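Sundton Indoor Cricket League: Questions We Get Every Season

Do I need to be any good?
No. Our bottom division was once won by a side whose opening bat wore gardening gloves. Turn up, pay up, try to run in the same direction as your partner.

How long is a match?
Each innings is 30 overs in the top division. Lower divisions play fewer, by popular demand of everyone's knees.

What does it cost?
A team entry is $490 for the season, balls included. Windows are extra.

Can I bring my own bat?
Yes, if it's a cricket bat. Doaa Morsy, who runs the fixtures, has the final say on what counts.
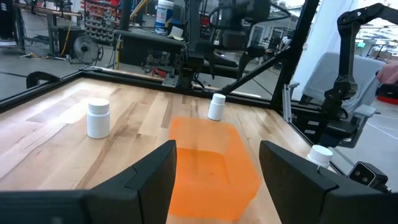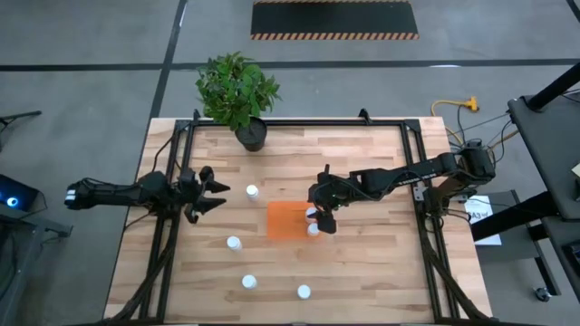
Page last changed: December

When are the games?
Thursday nights at the Tawfik Hall. The late game finishes when it finishes.

What happens if we're short of players?
You may borrow one from another team, but he can't bowl and he can't keep wicket. If he makes 50 he has to retire, and you have to stop smirking.

Who are the Brusetti Cup holders?
Skomedum, by 32 runs. They will tell you themselves if you stand still long enough.

Can I argue with the umpire?
You can. The fine goes toward the end-of-season dinner, so please do it before the caterer needs paying.

Is there parking?
Behind the hall. Leave the spot by the fire door clear, even if you're only dropping off the kit bag.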